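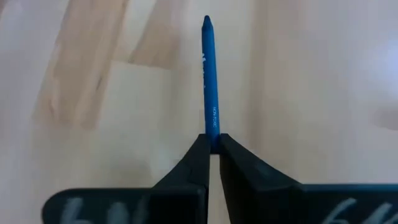

Crayon and eraser marks on an unsealed wood table

pavinwood_desk
I have a light wood table with knots and a few seams between the planks, and the kids use it for drawing. Blue crayon gets down into the grain. I sanded one spot with 360 grit and now it looks paler than the rest. The crayons say NON-TOXIC on the side but nothing about washable. What do people use on this?

lokenfan7
Stop sanding. Lay a paper towel over the mark and go over it with a hair dryer on low. The wax lifts into the paper. Wipe with dish soap after.

Wellolmont
Heat pushes the color deeper if the wood has no finish on it. I did that on a Pindell bench and the blue is still there. Scrape with an old plastic card first, then mineral spirits on a rag.

lokenfan7
Low heat, 2 minutes, and change the paper. It worked on my Løken table, which is oiled.

Wellolmont
Oiled is a different case. The question was about unsealed wood.

pavinwood_desk
It had a coat of something once. Water soaks in now, so I would call it unsealed. Second question, does anybody know if block erasers are bad for wood? Ours get left out with everything else.

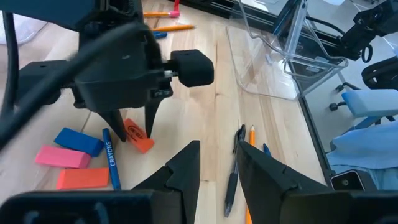

Erasers, pencils and a crayon out on the table.

graphite5
The erasers would worry me more than the crayon. Some vinyl ones soften a finish if they sit for weeks. I left a pink one on a varnished shelf until September and it stuck. On bare wood you mostly get a greasy spot. Put them in a tin.

Wellolmont
Agree on the tin. Keep the crayons in a separate one or the erasers pick up the wax and smear it on the paper.

lokenfan7
I keep them all together and have never had a smear.

pavinwood_desk
Tried the card and mineral spirits on Friday. Most of the blue came off the flat part. There is still a line of it in the seam.

graphite5
Wooden toothpick with a bit of rag around it for the seam. Then put a coat of wax on the whole top, including the sanded spot.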